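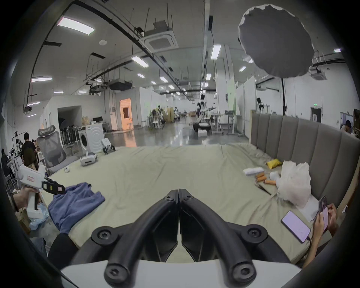
The founder of Wurunska can tell how you sleep from the way you pat a pillow. Side sleepers press the edge, she reckons, and back sleepers go straight for the middle. She tells me this within a minute of opening the door of her Kavness workshop, flour on her jumper from the scones she has just pulled out of the oven, and I'm hooked.

Wurunska makes wool doonas, by hand, in two weights. It began with a single winter one, stitched for her sister from fleece a neighbour was going to mulch the roses with.

"I'd never touched raw wool in my life," she says. "I washed it in the bath and blocked the drain for a week. My husband was showering at the footy club!"

Her sister rang in the morning to say she'd slept through until the alarm, and then rang again that night to ask for one for the kids.

These days the fleece comes from Omden, over the range, and the workshop turns out 300 doonas a year. She could make more and doesn't want to. Every one is hand-tied, which means laying the batting between two sheets of cotton and knotting through all the layers, row by row, and she gets quite pink with excitement explaining the knot.

"It's a surgeon's knot with an extra turn. I learned it from a woman in Dağdelen, in a village house where she'd been making quilts on the floor since she was a girl. I'd gone there on holiday and I ended up staying in her front room for a fortnight, tying knots. She undid every one of mine for the first 2 days."

That teacher was 85 at the time and worked without glasses. They had hardly a word in common. "She'd slap my wrist and laugh, and I'd start again. Best holiday I've ever had."

I ask what people get wrong about bedding, and she is off. Too much of it, for a start. Doonas bought for the coldest night of the year and then kicked off for the other eleven months. Mattresses that never see daylight. She strips hers every September, opens the windows and leaves it bare until the afternoon, and she'd like the whole country to do the same.

"And don't wash wool when you can air it," she says. "Chuck it over the line on a dry day with a bit of breeze. Give it a shake, bring it in before dinner. It smells gorgeous."

What about colour? She pulls a face. The doonas come in undyed cotton, full stop, though she has been playing with eucalyptus leaves in a pot out the back and shows me a swatch the colour of weak tea. She holds it up to the window, turns it over and holds it up again.

"Might be a cot size," she says. "Might be. Have another scone while I find you the rust one."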